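Search this guide Enter keyword Go

Kramer Table Service Guide
Section 4: Setting Up Condiments and Trays

This section applies to all dining rooms that use the Kramer tray plan. Staff should complete Section 3 (Cleaning the Tables) before starting.

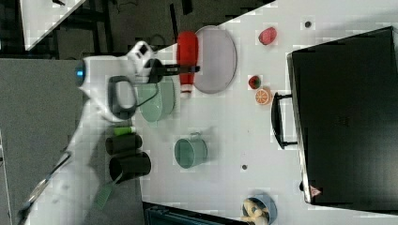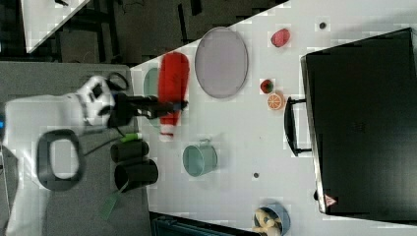
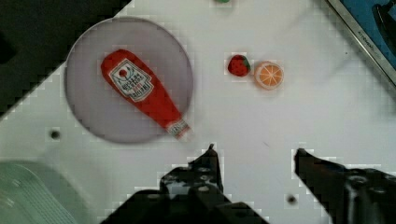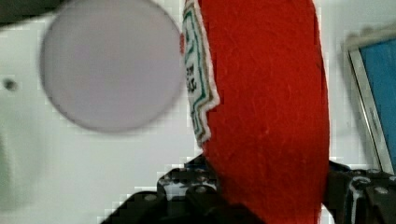
4.1 Before service

1. Wash hands and put on a clean apron.
2. Check that the table surface is dry and free of crumbs.
3. Collect the condiment caddies from the Kustley cabinet. Each cabinet holds 14.
4. Wipe the neck and cap of every sauce bottle with a damp cloth.
5. Place one caddy on each table, with labels facing the guests.

Note: Opened bottles are returned to the refrigerator at the end of each service. The opening date must be written on the base in marker.

4.2 Refilling

1. Remove empty bottles and enter them on the Laltiden stock sheet.
2. Bring replacements from the oldest carton first.
3. Do not pour the contents of one bottle into another - this applies to all sauces, including vinegar.

Caution: Discard any bottle with a cracked cap or a broken seal. Do not tape or glue a damaged cap.

4.3 After service

1. Return caddies to the cabinet and lock the door.
2. Stack trays by size, no more than 80 to a cart.
3. Sign the closing sheet and leave it with the shift lead.

Changes to this section must be approved in writing by Thulani Buthelezi, Dining Services, Stondusia.

Last revised January 29, 2020

14 shares 0 comments

Related sections
Cleaning the Tables
Cart Loading and Storage
Allergen Cards
December Holiday Service Hours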